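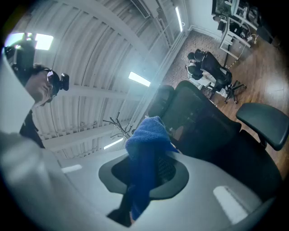
**Night baker / early shift mixer wanted, Civard Bread, start asap**

Posting this fast between doughs so forgive the spelling.

We need one more person on the early shift. Mixing, shaping, loading the deck oven, some packing when the vans are late. Small wholesale bakery, we sell to cafes, two grocery stores, the hospital canteen and a Saturday-type market crowd when the weather allows. No storefront. No customers to smile at before sunrise.

Hours: 2 am to 10 am, 4 shifts a week. Fifth shift sometimes, paid extra, you can say no. Weekends rotate. Yes it's early. If you've never worked nights please think about it for a day before you write to me, talk to whoever you live with.

**The work**

- Scaling and mixing. Two spiral mixers, one old planetary for the enriched stuff
- Feeding the starters (rye and white), keeping the log. The log matters more than you'd think
- Dividing and shaping by hand. A normal night is 487 loaves plus rolls, more before holidays
- Loading and unloading the oven. Hot, heavy, repetitive
- Flour deliveries, sacks are 50 lb, you will be lifting them
- Cleaning down at the end of your shift. Everybody cleans, me included

Rye goes first, always, then the country loaves, then pan bread. Brioche for Amrani (cafe on the corner by the bus depot, our biggest single order) has to be boxed by 5:15 or their driver leaves without it. He has done this. Twice.

**Who we want**

Someone who has worked in a kitchen or bakery before, or any job where you were on your feet all night and still turned up the next one. A year of baking is great. Less is OK if your hands are good and you listen. Home bakers have done well here, also have lasted nine days here, so we'll both find out at the trial.

Need to have:
- your own way of getting here at 2 am, there is no bus at that hour
- food handler card, or willing to get one in the first month (we pay the fee)
- ok with flour dust. If you have asthma talk to your doctor first please, I mean it
- basic math, bakers percentages we can teach
- enough English or Spanish to read a production sheet

Nice but not needed: lamination, forklift ticket, knowing how to fix a sheeter that jams when its humid.

**Pay etc**

$1070 a week before tax for the 4 shifts, paid every other week. Overtime the legal way, no funny stuff. Two weeks paid vacation to start, and we close the first week of September for oven maintenence so plan on one of them being then. Health plan after 60 days, it's a decent one, not amazing. Bread to take home, as much as you want within reason. Aprons and towels supplied and laundered, shoes are on you (closed, non slip, no exceptions).

Raise at six months if we both want to carry on. I'll put the number in writing when you start.

**Where**

Back unit at 73 Zivby Street, green roll-up door, loading dock side. Park anywhere in the back lot except the two spots by the dock. Free at night.

**How to apply**

Email is best, jobs at the bakery address, subject line "early shift". Tell me:

1. where you've worked, short is fine, doesn't need to be a fancy resume
2. when you could start
3. which nights you can't do
4. one bread you make well, and one you dont

Phone number too please. I call people back between 10:30 and noon, after that I'm asleep. If you leave a voicemail at 4 in the afternoon it'll sit till the next day.

Trial is one paid shift, full rate, you get the money whichever way it goes. Wear something you don't mind ruining, take off rings and watches, tie hair back, eat before you come. Coffee's on from 1:45.

If you wrote to us last fall for the driver job and never heard back, sorry, that was me and a full inbox. Write again, this is a diffrent job but I'd still like to hear from you.

Not looking for agencies. Not looking for a scheduling app either, we've got Virix for the rota and it works well enough.

Applications open until the spot's filled. Will take the ad down when it is.

Italo Sanna
production, Civard Bread
January 19, 2022

PS someone asked already: no, you can't bring the dog. Loading dock included.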